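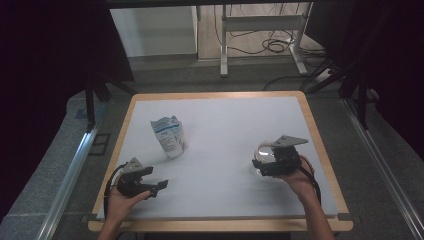
Part 3: Milk, a glass and a clear spot on the table

I wrote this section of the Lorente frother guide after making a mess of my first few cups, so let's get you set up before you plug anything in. The frother itself can stay in its box for now. You need a carton of milk, a small clear glass and a table you don't mind wiping.

1. Pick a flat table with a smooth top. I like a pale one (drips show up right away, and you'll get them).

2. Stand the milk carton on one side and the glass on the other, with a good hand's width between them. I'm right-handed, so my glass goes on the right. Swap them if you're a lefty!

3. Check the carton before you pour. If it's been squashed in the fridge it may lean a bit, and that's fine as long as it stands up by itself. Push the creases out gently near the bottom and try it again.

Caution: Don't squeeze a full carton to straighten it. The milk comes up through the top faster than you'd think – I've washed that shirt twice.

4. Open the top flap all the way and press the fold flat with your thumb. A half-open flap splits the stream and sends part of it down the side.

5. Hold the glass low with one hand, bring the carton over with the other, and pour 3 ounces. Go slow for the first bit, then speed up once the stream is steady.

6. Put the carton down first, then let go of the glass.

Note: Clear glass is worth having while you learn, and I still use mine every morning. You can see the milk line and the foam line without tipping anything. The little Harnbridge tumblers are my favorite, but any small glass with a smooth, rounded rim will do.

Caution: Cold milk only in a plain glass. If you want to heat it, use the steel jug that came with the frother and see Part 6.

If you're keeping the carton out for a second cup, fold the flap back down and move it away from the table edge. Otherwise back in the fridge it goes, and you can unpack the frother and start on the whisk head in Part 4.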